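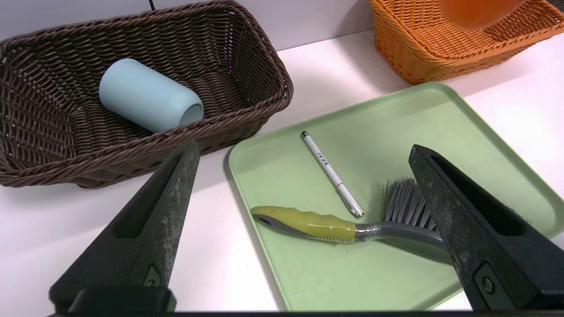 Manipulation Group, Teleoperation and Demonstration List
Reading time: 2 min

From: Minoru Kamata
To: demo list
Subject: Re: wrist view and the sorting task

Sayaka,

Replies inline. I have trimmed the part about the booking sheet.

> On Friday Sayaka Onishi wrote:
> I am going through the tray task before we merge it with the
> Flasia set. Three points. First, the right finger covers part of
> the brush bristles in the wrist view. Does that matter for
> training, or should we start the arm further back?

Leave the start pose alone. The handle is in clear view between the fingers and the handle is what we grasp. If you move the arm back you gain the bristles and lose resolution on the pen, and the pen is the harder pick. Kanako tried a higher start on the Wultent arm in January and the policy came down short of the tray lip more often than before.

What I would change is the order. Some operators go for the brush first and some for the pen. With 97 episodes kept, a mixed order is more variation than the set can carry. Please write "pen first" into the instruction text and mark the others as a separate split. Do not delete them.

> Second, the cup in the brown basket is lying on its side. The
> sheet doesn't say whether it should be upright.

Either is acceptable. On its side is fine as long as the operator does not touch it. If a gripper finger knocks the cup during a release, end the episode and label it as a contact failure. Aoi has 14 of these already, all with the same label, so use hers and don't add a new one.

> Third, are we still hand-guiding the approach and switching to
> the leader arm for the grasp? Kiyoshi's notes say remote only.

Remote only. Kiyoshi's notes are correct and the wiki page is out of date. Hand guiding put the operator's forearm into the wrist view at the start of each episode, and the torque readings during that phase were of no use to us. The hand-guided episodes stay in the archive under Yu and should not go into the merge.

Two settings to check before you record more:

Gripper closing force. The pen needs less than the brush handle. Use the low preset for both. The handle is rubberised and holds well enough at that setting.

Pause before release. Hold for 700 ms over the basket, then open. Shorter pauses give a release while the arm is still moving, and the policy copies it.

The worn patches on the fingers are visible in the wrist view. I would rather not swap the fingers in the middle of a set. Gonovance can supply a new pair, but fit them after the merge and start a new calibration file then.

Could you send me the split list when it is ready? Episode numbers and labels are enough.

Minoru

Contact the list owner | Copyright Manipulation Group | Back to top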